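# Two grippers, one skeptic

I spent most of October 2022 being told that the fingers don't matter. Get enough demonstrations, the argument goes, and the policy will sort out whatever the hardware does badly. I have heard this from people selling software and from people selling hardware, and I didn't believe either of them.
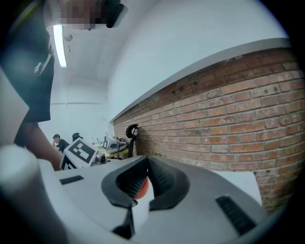
So I borrowed two hand-held grippers and gave myself a small job: pick things up, put them down, write down what annoyed me. One is the Godoy, with ridged rubber pads. The other is the Sustetti, with flat ones. Both have a wide-angle camera that sees the fingers and a good deal of whatever room you happen to be in.

The Godoy costs $199 as a kit. The Sustetti people want $2,000 and a phone call. I asked Marisa De Luca, who had used one for a season at Drurnby, what the extra money bought. "A nicer case," she said. I think she was being a little unfair, but only a little.

First complaint, and it goes for both. The spec sheets quote a grip force and say nothing about where on the finger they measured it. Down in the throat, where the pads nearly meet, anything small and round feels locked in place. Out at the tips, the same thing rolls away if you twist your wrist. Guess which number makes it to the brochure.

Second complaint: the ridges. I was ready to call them decoration. On round things I still can't tell the difference, and I tried hard to. On the edge of a thin box the ridged pads held at an angle where the flat ones slid, several times over, so I'll give Godoy that one. Raíssa Seixas thinks the rubber itself is softer and the pattern has nothing to do with it. She may be right. I'd need to swap pads between the two bodies to find out, and the screws don't match, of course.

The cameras are closer than the price suggests. The wide view bends straight lines badly on both, and both makers say calibration takes care of it. Maybe so in the middle. Near the rim I got position estimates I wouldn't trust to park a shopping cart. Marker cards help while the camera has a clean look at them. Put a finger or somebody's sleeve in the way and you're back to guessing.

Then there's the claim on the Tremthorpe page about 3,000 grasps without a slip. What objects? How heavy? Who decided what a slip was? I wrote to ask back in February, when I first saw it, and got a link to the same page.

I'm keeping the Godoy a while longer. It's not great. The trigger is stiff, and my hand hurt after roughly an hour, which will matter a lot to anyone planning to collect data all day. Gervásio Honorato wants the Sustetti next, and he has promised to try it on wet dishes, something I was too lazy to do.

If anyone has a set of flat pads that fit the Godoy, write to me. I'll pay the postage.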